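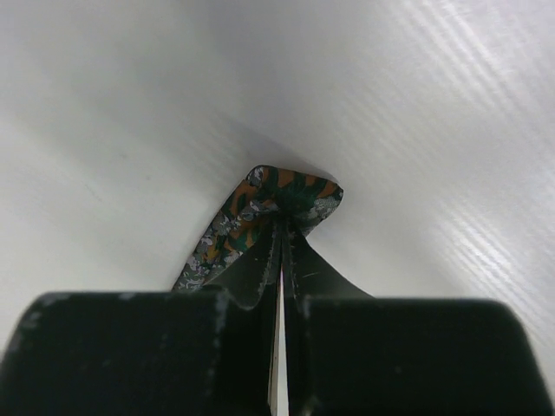 2 min read

Subtitles and Singing Along: How Foreign Viewers Follow Korean Dramas

Project report, Media and Audience course
Group: Radwa Abdelaziz, Wekesa Rugemalira, Ji-hoon Seol
Supervisor: Graham Marsden

1. Background

Two members of our group started watching Korean dramas before they knew any Korean. Ji-hoon grew up with them and was surprised that we remembered the theme songs better than he did. From this came our question: do viewers who do not speak the language learn the songs, and do they know what they are singing?

2. Method

We wrote a short questionnaire and shared it in November with the drama club at our college and with the online fan group Plarness. We received 403 answers. After removing people who speak Korean at home and forms that were not finished, 243 were left. We also made two interviews by video call. Each one took place in the evening, because the persons live in other time zones.

3. Results

Most of the 243 viewers said they can sing at least one chorus from memory. Fewer of them had ever looked for a translation. Several wrote that they prefer not to know the meaning, as the song already belongs to a certain moment in the story. One woman wrote that she read the words of her favorite ballad after many years and found it was about a bus stop.

The drama named most often was Starkeo, and its ending song was also the most remembered one. The older series Bang was mentioned mainly by viewers who first saw it on television with their mothers or aunts.

In the interviews, Deok-su Maeng, who makes subtitles for fans, told us that song lyrics are the last thing he translates. When the time is short, he leaves them out and nobody complains to him.

4. Problems

Our question about "knowing" a song was not clear enough. Some people understood it as recognizing the melody. Mr. Marsden advised us to test the form on a few friends first, and we did this too late to change it. Also, fans in an online group are more active than usual viewers, so the results cannot speak for everybody.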